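The Court Got This One Right, and I'm Still Cranky About It

2025-11-08

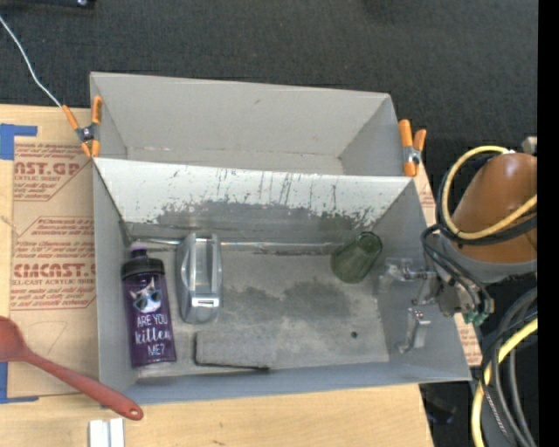 What the ruling says

I've spent the better part of two days reading the state supreme court's opinion in the Vandau tenants case, all 127 pages of it, with a highlighter and far too much coffee, and I want to talk about it while I'm still worked up. If you haven't been following along, the short version goes like this. Vandau is the apartment company that owns the big Laitinen complex out past the fairgrounds, 289 units, most of them rented to people who've been there for years. Every lease in the place has a clause tucked near the back that says any dispute goes to private arbitration, one tenant at a time, no jury, no joining up with your neighbors. When the heat kept going out two winters ago, a bunch of those neighbors joined up anyway and sued.

The trial judge tossed them out. The appeals court tossed them out again. And then this week the top court, by a vote of four to three, said no, hang on, a landlord can't make you sign away your day in court as the price of having a roof. The case goes back down and the tenants get to make their argument.

I whooped. I really did, alone in my kitchen, and scared the dog.

Why I think it's a big deal

You sign these things too, you know. We all do. I have a phone, a gym membership and a car loan, and I'd bet every one of those agreements has some version of the same paragraph in it. Most of the time it never matters, which is how the paragraph gets away with it. But a lease is a different animal. I can live without a gym (ask my knees). I can't shop around for a place to live the way I shop around for a phone, and if every large landlord in town uses the same form, then "you could have gone elsewhere" is a pretty thin thing to say to somebody with a moving truck idling at the curb.

The majority gets this, and says it in plain language for once. The opinion walks through the state's own landlord and tenant act, which goes back to the seventies, and points out that the legislature wrote down a list of things you can't be asked to give up in a residential lease. The right to bring certain claims in court is on the list. It's been there the whole time! The company's argument was that the list meant old-fashioned waivers and that arbitration was only a change of location, like moving a wedding indoors. The court didn't buy it, and neither do I. A hearing where the other side picked the provider, drafted the rules and shows up every month with a new tenant isn't my idea of the same party under a tent.

There's also the business about going one at a time. A broken boiler is one broken boiler. It doesn't break separately for each apartment. Making every family prove the same cold January from scratch, with a filing fee each time, has one predictable effect, and that's fewer families bothering. The opinion says 122 households signed on to the suit. I doubt you'd have gotten ten of them to do it solo.

What the dissent says

I try to read the losing side with some care, even when I'm in a good mood about the winning one. The dissent has one good point and a couple of lousy ones.

The good point is about federal law. There's a federal arbitration statute that's been on the books for a century, and the U.S. Supreme Court has leaned on it hard to knock down state rules that single out arbitration for rough treatment. The dissenters say our court has just done exactly that and is asking to be reversed. The majority's answer is that leasing an apartment to someone who lives and works in this state is local business, and that the list in our act bars all kinds of waivers, arbitration being only one of them. I find that convincing. I also know I'm a person who finds things convincing when they come out my way, so take it with salt.

The lousy points are mostly about rent. If landlords have to defend lawsuits, the dissent says, they'll raise rents to pay for it, and the tenants will be worse off. Maybe so, a little! But the rents at Laitinen went up every year the clause was in force, so I'd like to know where the savings were hiding all that time. And it's an odd argument for a judge to make anyway. You could use it to get rid of building codes.

Now the cranky part

So why am I not just baking a cake? Well, look at what the court left alone. The ruling covers residential leases and stops there. Footnote after footnote promises that it says nothing about employment, nothing about consumer contracts, nothing about nursing homes. The nursing home one made me put the highlighter down. If you think a tenant has weak bargaining power, try being the daughter filling out admission forms for a confused parent at four in the afternoon because the hospital wants the bed back. I was that daughter once, and I initialed everything they slid at me. I couldn't tell you today what half of it said.

I understand courts decide the case they've got. I took civics. But they could have written a paragraph that gave the next family something to hold on to, and they went out of their way to avoid it, and I suspect that was the price of the fourth vote.

Then there's the timing. The heat failures were two winters ago. The suit was filed that May. It's taken until now to settle which building the argument gets to happen in, and not a single witness has testified about a single radiator. Plenty of those families have moved. Some of them, I'd guess, moved into other places with the same form lease.

What happens over in Troston

A word about the neighbors, too. Troston, which sits one county over and has the same kind of big complexes, has been kicking around an ordinance that would require landlords to put clauses like this one on a separate page, in large type, with its own signature line. People in favor of it are already being told that the ruling makes it unnecessary. I don't agree. The ruling can be appealed, it's a one-vote majority, and one of those four justices is up for retention next year. An ordinance would still be standing if the rest went sideways. It would also help the renter who never hears about court opinions, meaning almost everyone who rents.

If you live over there, go to the meeting. I know the chairs are awful and public comment runs long. Bring your lease, read the clause out loud at the microphone, and ask the council members whether they knew it was in theirs.

As for our own legislature, I'd like to see somebody file a bill that does for care homes and paychecks what the old act does for apartments. I've written to my representative. I got the form letter back, thanking me for my interest in transportation, so I'm writing again this weekend, and this time I'm putting the word "arbitration" in capital letters.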